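The open afternoon at Priltham was billed as a tour of the whole building, and I suppose it was, if you count the fourteen minutes we stood in a corridor waiting for somebody to find the key. I had paid for the minibus from Takum, so I was determined to be interested in everything, including the corridor.

The leaflet promised 1,000 square metres of practice rooms. Ours was the domestic one. After the lobby, with its Bodidwood panelling and its very serious visitors' book, I had hoped for something grander than a corner with a fridge and a coat rack on wheels. But I've been to the Sriwong trade fair twice and would take a fridge over another lanyard.
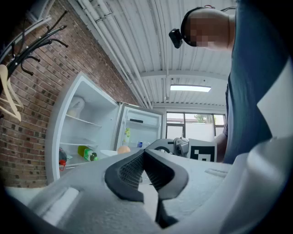
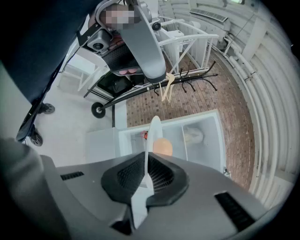 Bare brick behind the fridge, one egg given a whole plate to itself.

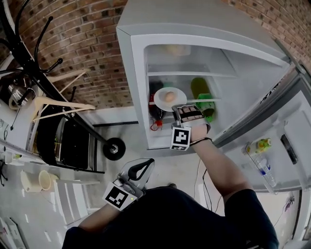 I came away with views on coat racks. Mine at home is screwed to the wall and holds 15 coats, none of which I wear, and the thought of simply wheeling the lot into another room has stayed with me.

Tea was at four, in room 109, up two flights and past a sign for room 108 that led to a cupboard. The biscuits were good. The minibus back left early, with me on it, though a couple from the morning group had to run for it across the car park.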